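Zinesdale Forum > Desktop software > Linux

Topic: Zasero 5 beta, tabs forget their order after restart

Posted by rihak, October 29, 2026

Hello all,

I am using the Zasero browser since version 3, and last week I installed the beta of version 5 from the archive file, not from the package manager. My system is in Czech and my user name is written Říha, with the accents, so my home folder also has them. I mention it because it can be important.

The problem: I keep two windows open. In the first window are 17 tabs, in the second only a few. When I close the browser from the menu and start it again, both windows come back, but the tabs in the first window are in a different order. Pinned tabs are correct. The others look as if they were sorted by the time when I last opened them.

I have tried a new profile and the result was the same. I have not tried with all extensions removed, only disabled. Does anybody else see this?

Reply by mossgate

Same here on the beta, but only with vertical tabs turned on. With the tabs on top the order stays. Which ones do you use?

Reply by rihak

Vertical, on the left side. I will test it with the tabs on top this evening.

Reply by Annapurna Amin

I don't think vertical tabs are the reason. I have them on two machines and the order is kept on both. Please look in your profile folder for the session file and check its date after you close the browser. If the date is old, the file was not written at exit, and what you get back is the automatic save from some minutes before.

Reply by rihak

I checked. The date is correct, the same minute in which I closed it. With the tabs on top I get the wrong order too, so I must disagree with mossgate.

Reply by mossgate

Strange. For me it is fixed every time I switch. Maybe we have two different bugs.

Reply by tollerik

Or it is one bug and you two are looking at different halves of it. The beta does not load all tabs at start, it waits until you click on them. There is a setting for this under Startup, called "Load tabs when needed". Turn it off and restart twice. The first restart still uses the old file.

By the way, I would not run a beta for daily work. The stable version has every feature you mention.

Reply by Annapurna Amin

If people don't use the beta for daily work, these bugs will be found in December by everybody else. I think rihak is doing it right, as long as there is a copy of the profile.

Reply by rihak

There is a copy, thank you. I turned off "Load tabs when needed", restarted twice, and the order is now correct. But the start is much slower and the memory goes up by about 500 MB, so for me it is a workaround and I would not call it a solution.

One more thing I noticed during the test. My new tab page uses my own background picture, and after the second restart it was replaced with the default gray. I had to choose the file again. It is this one:

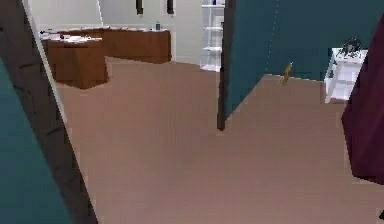 Reply by tollerik

The background is a separate matter, and I would guess it is your accents this time. The beta saves the full path of the picture, and it had trouble with letters outside plain English already in the previous build. Put the file in a folder like /opt/pictures and choose it from there.

Reply by mossgate

My path has no accents and I lost the background also. I use the Rostton theme, if that matters.

Reply by Annapurna Amin

Rostton sets its own background at every start, so your case doesn't tell us much. Can you try with the default theme?

Reply by mossgate

Default theme, background stays. OK, you are right about that one. The tabs still change their order with the vertical list.

Reply by rihak

I moved the picture to a folder without accents and it survived three restarts. So tollerik was right about the path. I will write two reports, one for the tab order and one for the path. mossgate, could you please add your results about vertical tabs to the first report? I can't reproduce that part and I don't want to describe it wrongly.

Reply by mossgate

Sure, send me the link when it is open. I will attach my session file, but first I have to remove some private addresses from it.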